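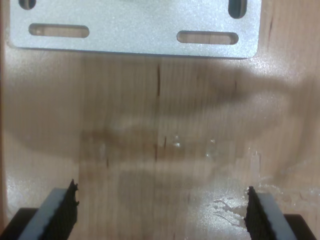

Is the Proritz belt scale worth it for a small quarry?
For a pit our size, I'd say so, and I've had all winter to fuss over it. We run 300 tons on a good day, and my old loader tallies never matched what went out the gate (I blamed the trucks for years!). Setup took us 2 mornings, the readings stay steady, and the screen is easy to see in dusty light. My one grumble is the manual, which is dreadful. Four stars from me.
Booker Doucet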